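Food Quality and Storage, Week 9 notes
Staling, or why your loaf goes hard

Righto, this is the bit everyone emails me about before the test, so I've written it out the way I say it in class. Bring it to the prac at Petthorpe, along with closed shoes please!

Staling isn't drying out. I know, I know, it feels dry in your mouth. But you can seal a loaf up so well that it hardly loses any water and the crumb will still firm up on you. What's going on is mostly starch. In the oven the granules soak up water and swell (gelatinisation, from October's notes), and as the loaf cools the molecules start lining up again into ordered bits. That's retrogradation. Amylose does its share in the first few hours, then amylopectin plods along for days.

Bread on the bench, and the bench itself:

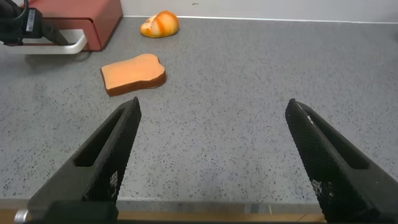
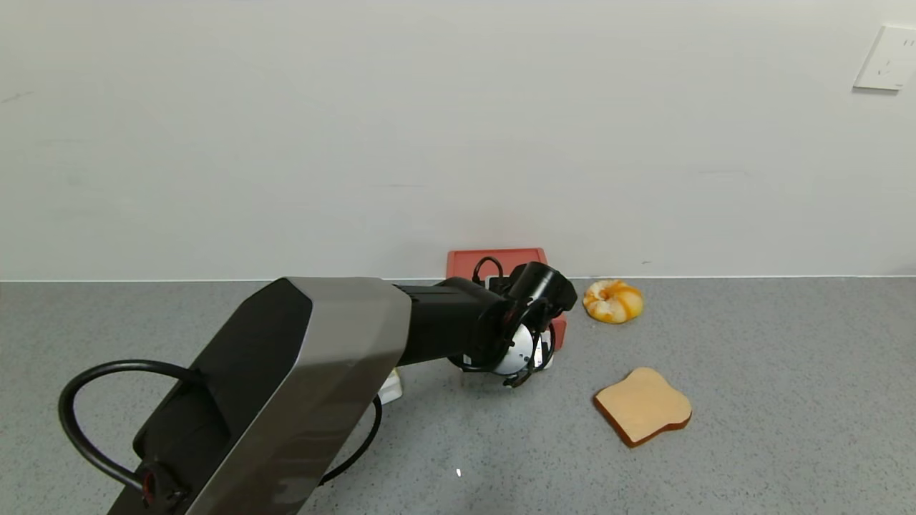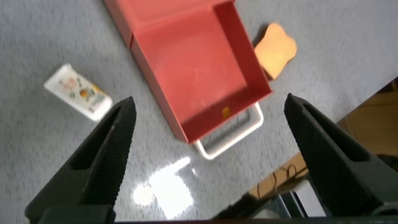
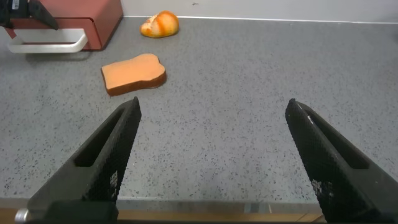 Now, the fridge. My mum kept bread in the fridge her whole life and I've never had the heart to tell her. Retrogradation runs faster at fridge temperatures than it does in the pantry, so the cold shelf is a lovely spot for slowing mould and a rotten one for texture. The freezer is fine, because once the water is locked up as ice the starch can't shuffle about much. Slice it first, you'll thank me at brekkie.

Toasting brings a stale slice back for a while. Heat melts those amylopectin crystals and the crumb goes soft again, then it firms up as it cools (worse than before, if you've let it lose water along the way).

For the prac we'll use the Heltden recipe and the Kingi one, which has added fat. You'll each bake 2 small loaves and keep them wrapped at 20 degrees. Write down the crumb firmness every time you press, even when the number looks silly.

The write-up is worth 40 marks. Saline group, yours goes in the blue folder, and the reading on emulsifiers is still on the class page.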